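Chapter 7
Laundering and Dimensional Change in Household Textiles

7.1 Scope of the chapter

The preceding chapters treated cloth as it leaves the mill. This chapter deals with cloth after sale, when it is washed, dried, folded and put away many times over. Four topics are covered: shrinkage, loss of colour, change in handle, and wear at edges and hems. Bleaching is left to Chapter 8, and stain removal is mentioned only where it affects the other four.

Most of the worked material comes from the wash trials at the Tistach mill laundry, where 867 pieces of household cloth were followed through repeated cycles. Two products from those trials are used throughout. Nina is a light woven cotton sold for hand towels and dish cloths. Custetti is a heavier cotton with a looped face, sold for bath use. Students who have not handled both kinds of cloth should do so before reading section 7.4, where the difference in their behaviour is taken for granted.

7.2 Why cloth shrinks

A woven cloth is held under tension on the loom. The warp is pulled tight along the length, and the weft is laid across it under a smaller load. Finishing adds further stretch, mainly lengthways. When the cloth is first wetted without tension, the fibres swell, the yarns become thicker, and each yarn must take a longer path over and under its neighbours. The cloth grows shorter as a result. This is relaxation shrinkage. Most of it takes place in the first few washes, and it is usually greater in the warp direction than in the weft.

Wool behaves differently. Its fibres carry scales which catch on one another when the cloth is rubbed in warm water, and movement in one direction is easier than in the other. The cloth closes up and thickens with each wash. This is felting shrinkage, and it does not level off in the same way. No wool was included in the Tistach trials.
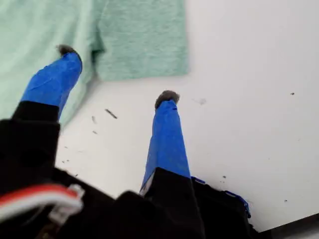
Two further points should be kept in mind. First, swelling depends on water, so a cotton cloth will relax in a cold wash as well as in a hot one, though heat and movement bring it to its final size sooner. Second, a cloth that has shrunk can be pulled back towards its former length while damp, and ironing will hold it there for a time. The gain is lost at the next wash. Measurements taken from ironed cloth are therefore of little use unless the pressing method is stated.

7.3 Measuring the change

The usual method is to mark a known length on the flat cloth before washing and to measure the same length again afterwards. In the exercises for this chapter the marked length is 300 mm. Three pairs of marks are made in the warp direction and three in the weft, well clear of the hems, and the mean is taken for each direction.

Shrinkage is expressed as a percentage of the original length:

shrinkage = (original length − final length) ÷ original length × 100

A marked length of 300 mm which measures 291 mm after washing has thus shrunk by 3 per cent. A negative result means that the cloth has grown, as sometimes happens with loose knitted goods dried on a line.

The cloth must be laid out without stretching. Creases are smoothed with the flat of the hand, working from the middle outwards, and no pull is applied to the edges. A piece that has dried in a heap keeps its folds, and a rule laid across a fold gives a short reading. The Jident bench method, given in full in the appendix, calls for the cloth to rest flat in the measuring room overnight so that it can take up moisture from the air. Readings taken straight from a tumble dryer tend to overstate the shrinkage.
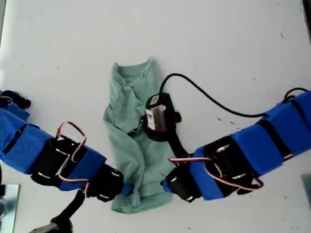
One reader of the first edition objected that overnight resting is out of reach for a teaching laboratory with a single afternoon slot, and asked whether a shorter period could be allowed. "We get four hours, door to door," the letter ran, "and the washing takes up most of that." The objection is a fair one. A shorter rest may be used for class work, provided that it is the same for every piece and is written on the result sheet. Such results should be compared only with each other — not with the tables in this book, all of which follow the full method.

7.4 Handle and drape

Handle is the name given to the feel of a cloth between the fingers. It takes in softness, thickness, smoothness and the ease with which the cloth bends. New cloth often carries a finish, commonly starch or a softener, and the first washes remove part of it. Nina lost its crispness early in the trials and changed little after that. Custetti grew stiffer when line dried and recovered when tumbled, an effect put down to the loops being flattened in one case and lifted in the other.

Drape is the way a cloth hangs under its own weight. It is tested by supporting a round piece on a smaller disc and recording the shadow cast by the overhanging part. A limp cloth gives a small shadow with deep folds; a stiff one gives a large shadow with few.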